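Le bac du milieu

Je défends depuis des années une opinion qui agace une partie de mes proches : dans un logement ordinaire, la plupart des choses n'ont pas besoin d'un meuble à elles. Elles ont besoin d'un bac. Un bac en plastique, rectangulaire, aux coins arrondis, posé au milieu de la table au moment où l'on s'en sert et rangé sur une étagère le reste du temps. J'ai écrit une première version de ce texte en août, pour la feuille de notre atelier de quartier, et les réactions ont été assez vives pour que je reprenne l'argument plus longuement.

Je précise d'où je parle. J'habite un deux-pièces sans cave. La table de la cuisine sert aux repas, aux factures, aux réparations et à la couture. Je n'ai pas d'établi et je n'en aurai pas. Quand je lis des articles sur le rangement, j'ai l'impression qu'ils s'adressent à des gens qui disposent d'une pièce par activité, ou d'assez de murs pour y visser des panneaux perforés. Chez moi, ce qui sort doit pouvoir rentrer avant le dîner.

La question du plateau vient donc avant toutes les autres. Une table de travail vaut par la surface qu'on y laisse libre. On peut acheter du marbre, du carrelage, du bois massif : si le dessus est couvert d'objets à demeure, on travaillera sur les vingt centimètres qui restent au bord. J'ai connu des cuisines magnifiques où il fallait déplacer un grille-pain, une balance et une corbeille de fruits pour couper un oignon. Je préfère une table laide et dégagée.

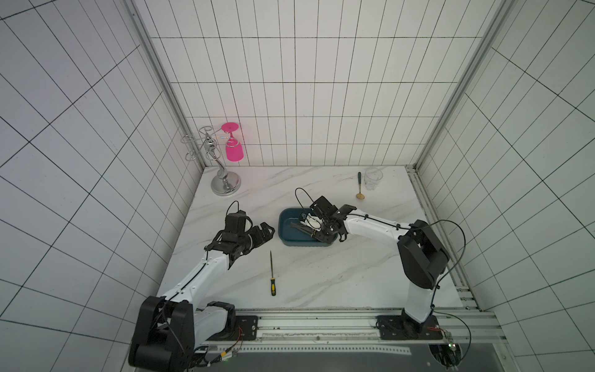

Le bac règle ce problème parce qu'il délimite. Tout ce qui est dedans fait partie de la tâche en cours, tout ce qui est dehors n'en fait pas partie. Je n'ai pas trouvé de règle plus simple. Avec des tiroirs, il faut se souvenir ; avec des étiquettes, il faut lire, et surtout il faut avoir eu le courage de les écrire. Un bac ouvert se vérifie d'un coup d'œil. Si la lime n'y est plus, elle est quelque part sur la table et on la remet.

Zinhle Shabalala, avec qui je tiens l'atelier du samedi, n'est pas de cet avis. Elle soutient que les outils à main doivent être rangés chacun dans son logement, une mousse découpée ou au moins une trousse à compartiments. Son argument est sérieux. Des limes qui se touchent s'usent les unes contre les autres, leurs dents s'émoussent, et une lime émoussée ne se rattrape pas. Dans un atelier professionnel, je lui donnerais raison tout de suite. J'ajoute qu'elle affûte et entretient tout ce qu'elle possède, ce que je ne peux pas dire de moi.

Mais il faut regarder ce qui se passe dans la vraie vie des outils d'appartement. La trousse à compartiments est parfaite le premier jour. Au bout de quelques mois, deux logements sont vides, un troisième contient un crayon, la fermeture accroche, et les limes dorment dans le tiroir aux piles avec les élastiques. Elles s'y abîment bien davantage que dans un bac où elles ne sont que quelques-unes, posées à plat, les manches du même côté. J'ai fini par jeter la mienne, une Rorkato achetée en promotion, sans y penser beaucoup.

Il y a une chose que j'ai apprise tard sur les limes et qui plaide pour le bac ouvert : on en change sans arrêt. On attaque avec la grande, on passe à une fine pour l'angle, on revient à la grande parce qu'on a mal jugé. Si chaque changement demande d'ouvrir une trousse et de glisser l'outil sous un élastique, on ne change plus. On finit tout avec la grande et le travail s'en ressent. J'ai fait comme ça pendant longtemps, et j'ai encore une poignée de porte qui le prouve.

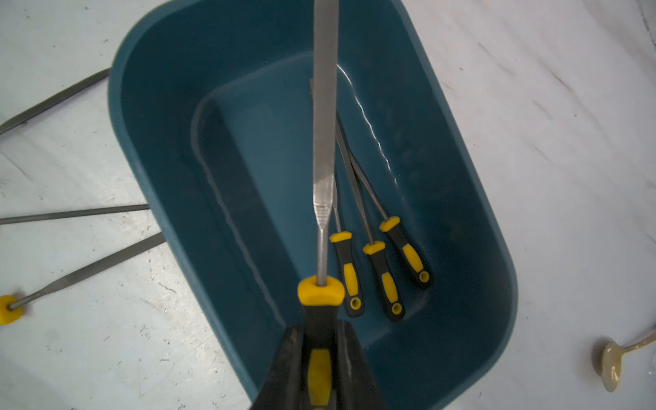

Les manches comptent aussi, et je m'étonne qu'on en parle si peu. Pendant longtemps on vendait les limes nues, avec la soie à l'air, et chacun emmanchait comme il pouvait. Je trouve très bien qu'on trouve maintenant des manches de couleur vive. Le jaune se voit au fond d'un bac sombre, sur un carrelage, dans l'herbe. Je me méfie des outils noirs de bout en bout, que les catalogues présentent comme élégants et qui disparaissent dans la première ombre venue. Quant au trou de suspension, je n'ai rien contre. Je constate seulement que je n'ai jamais suspendu une lime de ma vie.

Pour la couleur du bac, je conseille un ton soutenu et uni. Un bleu-vert foncé convient très bien : l'acier s'y détache, le blanc aussi, et les traces ordinaires ne s'y voient pas trop. Évitez le transparent, qui a l'air pratique en magasin et qui brouille tout dès qu'on le pose sur un plateau veiné ou à motifs. J'ai deux bacs de la maison Lục, payés quatre euros pièce, et je n'ai jamais eu à les remplacer. Ils ont un rebord large par lequel on peut les prendre d'une main, des parois un peu inclinées qui empêchent les petites pièces de se coincer dans l'angle, et un fond lisse qu'on essuie. Je n'attends rien d'autre d'un contenant.

Telma Zúñiga m'a écrit après la première version pour me reprocher de ne parler que d'outils. Elle a raison, et c'est même le point où mon opinion devient la plus ferme. Le même bac sert à tout. Le matin il reçoit les limes, le soir il porte les couverts et les verres jusqu'à la table, entre-temps on l'a lavé. On m'oppose l'hygiène. Je réponds qu'un bac en plastique lisse se lave comme une assiette, et que les gens qui font cette objection posent leur sac de courses sur le plan de travail après l'avoir traîné par terre dans l'autobus. Ceux que l'idée dérange vraiment achèteront deux bacs, de deux couleurs.

Reste le cas des objets qui supportent mal le bac. Il y en a, je ne le nie pas. Les verres à pied sont le premier. Couchés, ils roulent ; debout, ils basculent au moindre choc ; serrés, ils s'ébrèchent. C'est pour eux que je fais ma seule vraie concession au mobilier spécialisé, en acceptant un support où on les pend la tête en bas.

J'ai longtemps trouvé ces supports ridicules, surtout les modèles en fil chromé, avec leurs volutes de salon de coiffure. Toàn Lý, qui a travaillé en salle pendant des années, m'a fait changer d'avis en une phrase : un verre pendu s'égoutte tout seul et personne ne met les doigts dedans. Depuis, je regarde surtout le pied du support. Il faut une base ronde et stable, sinon l'ensemble penche dès qu'un seul côté est chargé, et il y a toujours un moment où un seul côté est chargé. On commence bien par accrocher un premier verre quelque part. Le Plaseo de mes parents avait ce défaut et il fallait le garnir comme on charge une barque, une fois à gauche, une fois à droite.

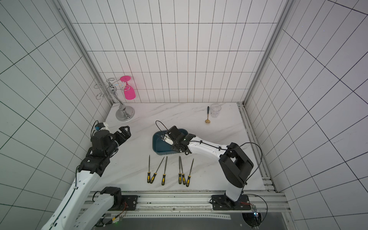

Le verre à pied en plastique mérite d'ailleurs mieux que sa réputation. On le trouve vulgaire, surtout quand il est rose. Il a pourtant la forme qu'il faut et se pend comme les autres. Hường Huỳnh n'en sort pas d'autres quand il y a des enfants et je n'ai vu personne refuser de boire. Je serais plus réservé sur les gobelets transparents, qu'on garde un été de trop et qui finissent rayés, mais enfin un gobelet tient debout tout seul, et on peut le laisser sur la table sans lui chercher de place.

Les couverts dépareillés me paraissent du même ordre. Une cuillère à manche foncé et à cuilleron doré peut très bien vivre seule dans une maison. On m'a expliqué qu'il fallait des séries complètes, rangées par taille dans un casier. J'ai eu une ménagère complète de chez Grasta, reçue en cadeau. Au bout de dix ans il en restait de quoi servir trois personnes, et je m'en sers toujours, mêlée à d'autres. Personne ne compare sa fourchette à celle du voisin pendant un repas, ou alors c'est que la conversation languit.

J'en viens au reproche le plus fréquent, celui que m'a fait Bořivoj Procházka avec une certaine vigueur : le bac serait un fourre-tout déguisé. On y jetterait ce qu'on ne veut pas ranger et on appellerait ça une méthode. Je reconnais le danger. J'ai eu des bacs de ce genre, dont un que j'ai déménagé deux fois sans l'ouvrir. La parade tient en une habitude, qui est de vider le bac à la fin de chaque tâche, complètement, même si l'on compte reprendre le lendemain. Un bac qui reste plein d'un jour à l'autre devient un tiroir, avec les inconvénients du tiroir et sans la façade qui cache.

Je conseille aussi de ne pas prendre trop grand. Quarante centimètres de long suffisent. Au-delà, on est tenté d'y mettre deux activités à la fois, et l'on retrouve des vis avec les petites cuillères. Des parois basses valent mieux que des parois hautes, pour la même raison qu'on cuisine mal dans une marmite quand on n'a qu'un œuf à cuire : il faut pouvoir entrer la main de biais, prendre une petite chose au fond et ressortir sans tout accrocher.

Bořivoj m'a répondu par le prix de son armoire d'atelier, 1135 euros, livraison comprise, en me faisant remarquer qu'elle ferme à clé. C'est une belle armoire. Il y range ses outils très bien, et quand il travaille, il les pose sur la table, en tas, à droite de ce qu'il fait. Je lui ai offert un bac pour mettre sous le tas. Il s'en sert, à ce que m'a dit Zinhle, pour ses semis.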